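Last edited Feb 25, 2026. Older notes are in `archive/`, which needs a tidy.

# Talturine table set

Notes and lists for the packing table at Noruta. The set covers small household goods that get put into paper bags and pouches, taken out again, and put back on the table in a different arrangement. If you are looking for the shelf lists, they are in the Parisi folder and follow different rules.

## What is in the folder

- `items.csv` – one line per object, with a short name, a colour and a group
- `layouts/` – the written table layouts, 115 of them
- `photos/` – pictures of the table, named by layout number
- `notes.md` – things that went wrong, in no order
- `names_old.csv` – the December names, kept so that older layouts can still be read

The layouts are plain text. Each one says what is on the table, which side it is on and what it stands next to. Left and right are always given as seen in the photo.

## Groups

Every object belongs to one group only.

| Group | What goes in it |
|---|---|
| bag | paper or plastic bags, upright or crumpled |
| pouch | flat-bottomed or flat paper pouches |
| jar | small jars, with or without a lid |
| bottle | anything with a neck and a cap |
| flat | discs, lids, coasters, mats |
| stick | thin wooden sticks, skewers, stirrers |
| container | tubs and round or square boxes |
| bin | stands on or behind the table and is not moved |

The `flat` group was the hardest to settle. Evaristo Dal Bello wanted lids kept with the jars and containers they came from. We tried that in December and gave up, as half the lids in the box had lost their jar. A loose lid is now `flat`. A lid that is on something is part of that thing and gets no line of its own.

## Naming

Short names are a colour and a noun: `navy bag`, `brown pouch`, `pink label jar`. Use the label colour when the jar itself has none worth mentioning. Don't use shop names or what used to be inside. "Tea pouch" was in the list for a long time and confused people who opened it and found buttons.

Grey is spelt with an e. There are still 9 lines in `items.csv` with the other spelling. They are harmless, but please fix them if you are in there anyway.

## Setting the table

1. Clear the table top and push the chair in on the left.
2. Put out the large things first, then the bag to be packed, with its top open.
3. Place the flat and small things last, near the front.
4. Leave room round the bag. It needs to be reached from above.
5. Take the photo before anything is moved.

Bags should stand up by themselves. If one keeps falling over, fold the bottom again along the crease. Don't weigh it down with coins, as was done in layouts 22 and 23. Those two are left in but marked `weighted`.

Crumpled plastic bags are allowed and should stay crumpled. Don't smooth them out between layouts.

Food is not used. The pouches from Estetti were bought empty and have been filled with card.

## A typical layout

Most layouts keep one open bag near the middle and spread the rest to the sides and the front. In the one below, the navy bag has a bottle with a green cap to its left and an orange-red disc in front of it. The brown pouch, the blue plastic bag and the jar with the pink label are all over on the right. The stick lies near the front edge.

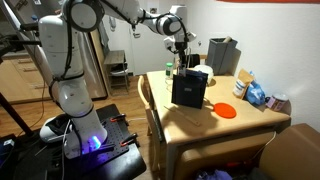

Renzo Rizzi asked whether the disc ought to go into the bag before the bottle or after it, and said he would always put it in first, upright against the side, so that it doesn't end up bent across the top. The layouts don't fix an order at present. If you pack in a set order, write it on the last line of the layout file, starting with `order:`. Lines without it are read as "any order".

He also pointed out that a stick longer than the bag is tall will poke out, and wanted to know if that still counts as packed. It does, as long as the bag stays standing.

## Known problems

- Two jars share the name `white lid jar`. One is slightly taller. They need new names.
- The round containers are listed by size in some layouts and by colour in others.
- Small clear bottles are hard to make out against a pale wall in some of the photos. Go by the cap.
- `bin` contents are not listed. Cardboard tubes come and go and we have stopped recording them.

## Changes

- Loose lids moved to `flat`
- Buttons taken out of all pouches
- `order:` line added, optional
- Layout template shortened to one page

Corrections can go straight into `notes.md`. Put your initials and the layout number at the start of the line.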